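Seltmont Hand-Held Gripper – Frequently Asked Questions

Build questions

What is the Seltmont?

A hand-held two-finger parallel gripper with a camera looking down over the fingers. It is built at the Mulside shared workshop and used to record short manipulation tasks at a bench. The recordings are later replayed on a small arm. The same finger set fits both.

Which parts are printed and which are bought?

The fingers, finger mounts, handle and camera bracket are printed. The rail, carriages, trigger spring, fasteners and camera are bought. The current parts list is in the Zilto folder on the workshop drive. Older lists are for the first handle and should not be used.

What material are the fingers printed in?

Black PETG, four walls, 70 per cent infill. PLA works for a week or two and then creeps at the mount. Print the fingers on their backs so that the inner face does not pick up the bed texture.

Do I need heat-set inserts?

In the mounts, yes. Set them with the iron square to the part and stop just short of flush – the last fraction goes in when the part is pressed against a flat plate. If an insert goes in crooked, print the mount again. Drilling it out leaves too little wall.

What are the holes along the top rim of each finger for?

They take optional pads and marker plates. The fingers can be used without either. If you fit a plate, use the short screws. Long ones come through the inner face.

How far should the fingers open?

The carriages should reach both end stops with the trigger fully released. If one side stops early, look for stringing in the rail channel before adjusting anything else.

Setup and calibration

How do I set the camera angle?

Clamp the handle, release the trigger and tilt the bracket until both fingers sit low in the view with clear bench between them. Tighten the bracket, then check again, as the lower screw tends to pull the camera down a little.

Does the bench surface matter?

More than we expected. Plain pale wood is good for seeing black fingers, but an overhead lamp puts a sheen on it and the exposure drifts as the tool moves. Fix the exposure and white balance before recording. If the middle of the bench still looks washed out, move the lamp to one side or turn it down.
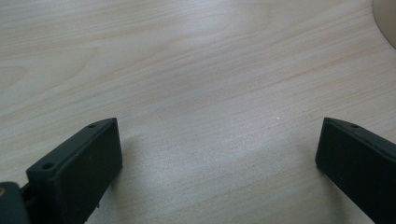 A fine grain causes fewer problems for tracking than a blank white board, where there is very little to follow. Avoid anything with a strong repeating pattern. We tried a cutting mat with a printed grid and lost tracking on most slow sideways moves.

How do I calibrate the opening width?

Run the width routine in Dogar with the trigger released, then squeezed, then released again. Repeat if the two released readings differ by more than two counts. On the current unit the encoder reads 1,077 released and 2,237 squeezed. Yours will differ, so do not copy these into the settings file.

What is Dogar?

Our recording script. It logs the camera stream and the encoder against one clock. It runs from a terminal and has no graphical interface. None is planned.

How often should I recalibrate?

After changing a finger, after a drop, and at the start of any long session.

Faults

The trigger feels gritty.

Wipe the rail and apply one drop of light oil. Do not use grease, which holds printing dust.

The fingers meet at the tips but not at the base.

The mount screws are uneven. Slacken both, close the fingers on a piece of flat bar and retighten.

Recording stops after a few minutes.

Usually the USB cable. Cables over two metres have been unreliable. Check also that the disk has at least 100 GB free, as Dogar stops without a warning below its limit.

Can I borrow the Mulside unit?

Yes, on the premises. Bench time is Tuesday from 7 pm. Bring your own storage.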